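Hand-guided demonstration (robotics)

Hand-guided demonstration is a family of methods for teaching a robot a manipulation task by having a person carry the task out, with the person's movements recorded as examples. The demonstrator may push the robot's own arm through the motion, steer it from a distance with a controller, or leave the robot out of the room entirely and work with a hand-held gripper. It belongs to the wider field known as learning from demonstration, also called programming by demonstration or imitation learning.

The appeal is easy to grasp. Folding a tea towel is child's play for most adults and remarkably hard to write down as code, yet the same adult can show the whole thing in a few seconds, corrections and all.

Contents
1 Methods
1.1 Kinesthetic teaching
1.2 Teleoperation
1.3 Hand-held grippers
2 Recording
3 Typical tasks
4 The Farnby towel sessions
5 Difficulties
6 See also

Methods

Kinesthetic teaching
The demonstrator takes hold of the arm and moves it. The arm's controller compensates for gravity so that the links feel light, and the joint angles are logged along the way. What is recorded is always something the arm can physically reach, a lovely property when it comes to playback. The drawback is that the person's hands and body are often in the camera's view, and guiding two arms at once through a fiddly task is awkward for one person.

Teleoperation
In teleoperation the robot is driven remotely. Common controls include joysticks, tracked hand controllers, and leader–follower pairs, in which the operator moves a small arm and a larger one copies its joints. Leader–follower systems are a delight to use once learned, and experienced operators can handle zips, lids and shoelaces with them. Touch is the weak point. Unless the system feeds forces back to the hand, the operator has to judge contact by eye.

Hand-held grippers
A hand-held gripper is a pair of robot-style fingers mounted on a handle or trigger, usually with a camera fixed close behind the fingers. The demonstrator opens and closes the fingers by hand and works at an ordinary bench, sink or kitchen table. Because the camera sits in the same place relative to the fingers as it would on the robot, the pictures collected by hand look much like those the robot will later see for itself. This is a wonderfully direct idea, and it lets people gather demonstrations in homes, cafés and workshops where no arm could be bolted down.

Recording

A demonstration is normally stored as a stream of camera images together with the position and orientation of the gripper and the width of its opening. In teleoperation and kinesthetic teaching the position comes from the joint sensors. With a hand-held tool it has to be estimated, either from the camera images and a motion sensor or from an external tracking system. The streams must be aligned in time, as even a small lag between image and finger width can teach the robot to close too early.

Episodes usually begin with the gripper open and clear of the object. Many groups keep the approach in full, including slow or hesitant movements, while others trim it.

Typical tasks

Early work favoured rigid objects such as blocks, pegs and cups. Cloth has since become a favourite, and with good reason: a towel has no fixed shape, can be grasped almost anywhere along its edge, and never lands quite the same way twice. Wiping, folding, hanging and flattening all turn up regularly. Other common tasks are stacking dishes, opening drawers, pouring dry goods and sorting cutlery.

The Farnby towel sessions

The Farnby towel sessions were a small collection of cloth-handling demonstrations begun in October and closed on 27 March 2021. The finished set holds 152 episodes divided among 3 tasks: picking up, folding in half and wiping a tabletop. Nine demonstrators took part, most with no background in robotics.

Two tools were compared. Helora was a leader–follower station, and Eze a hand-held gripper with black plastic fingers. Demonstrators generally found Eze quicker to pick up, while Helora gave smoother paths on long wiping strokes. Both sets of recordings were converted to a shared format called Felik, which stored finger width as a fraction of full opening so that the two tools could be read side by side.

Difficulties

People differ in how they do things. One demonstrator folds left to right, another right to left, and a learning method that averages the two may produce a movement that belongs to neither. Methods that can represent several distinct solutions cope far better.

Glossy benchtops can also cause trouble, as reflected light moves with the camera and may hide the visual detail used for tracking – strongly figured timber often helps by offering plenty of pattern to follow.

See also
Imitation learning
Leader–follower control
Robot end effector
Teleoperation

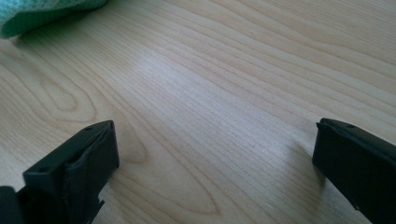
An open hand-held gripper over a wooden tabletop, with a green cloth at upper left.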